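Home | Papers | Data | Code | Contact

3. Gathering the Household Demonstrations 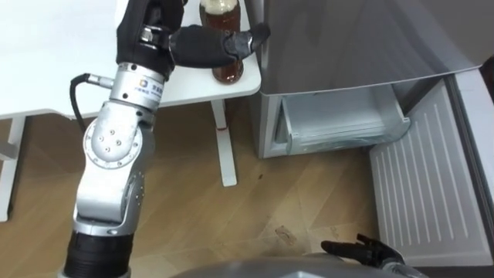

Figure 1. Moving a bottle between the table and the refrigerator, from the head camera. One hand has hold of the bottle on the white table and the lower compartment of the refrigerator stands open.

The demonstrations used in this paper were recorded in the Iltmont test apartment with the Tiden two-arm platform. We chose the kitchen tasks first, as they put the most strain on the parts of the system we wanted to study: reaching across open space, closing the fingers on something smooth, and working next to a door that can stop at any angle. The full set holds 2,000 episodes. Of these, 530 involve the refrigerator in some way and 400 were set aside before training began and used only for testing.

3.1 Operators and control

Each episode was driven by a person using the Wyss control station. The operator sits in the next room, sees the head camera view on a screen, and moves both arms with a pair of hand controllers. Finger motion comes from gloves. We had 4 operators in total. All of them practiced until they could finish the bottle task without help, and the practice runs were thrown out.

Operators were told to work at a steady pace and to avoid long pauses. We did not ask them to follow a set path. Early on we tried giving them a written order of motions for each task, and the result was a set of episodes that looked nearly the same from start to finish. A policy trained on that set did well when the bottle stood where it had stood in training and badly everywhere else. After that we gave only the goal and the starting layout.

3.2 The bottle task

The task has two versions. In the first, the bottle starts on the table and must be placed in the refrigerator. In the second, it starts in the refrigerator and must be placed on the table. The two versions share most of their states, and we found it useful to train on them together with a short text label that says which one is wanted.

A glass bottle is hard for the camera in ways that a cup or a box is not. Light passes through it, the contents change how it looks, and once the fingers close much of it is hidden from view. In Figure 1 the top of the bottle is out of view as well. We kept views like this one in the data. A policy that has seen only clean, centered views tends to let go too soon when the bottle leaves the picture – we saw this many times in the first round of tests in May.

Only one hand is needed to hold the bottle. The other arm is often idle, and its rest position was left to the operator. This turned out to matter more than we expected. With the free hand low and close to the body, as in Figure 1, it can end up near the refrigerator door, and the policy has to learn to keep it clear. We record the joint positions of both arms at every step, whether or not both are in use.

3.3 Changing the layout

Between episodes we changed the position of the bottle on the table, the angle of the refrigerator door, and the starting pose of the arms. The table was moved less often, at the start of each session. Room lights were left as they were. We did not clean up the background or the floor for the recordings, as the policy has to cope with the apartment as it is.

3.4 Checking and labels

Every episode was played back once by someone other than its operator. The checker marked the time of first contact with the bottle, the time of release, and the outcome. Episodes with a dropped bottle were kept and given their own label. Episodes with lost camera data were removed. When the checker could not tell from the head view whether the fingers had closed, the finger joint readings were used to decide.

The checked episodes were then stored in the Pususus format, with video, joint readings and labels on one shared clock. Video and joint readings arrive at different rates, so each video image is matched to the nearest joint reading in time. No smoothing was applied to the recorded motion. Small corrections by the operator just before a grasp are part of what we want the policy to learn, and smoothing tended to remove them.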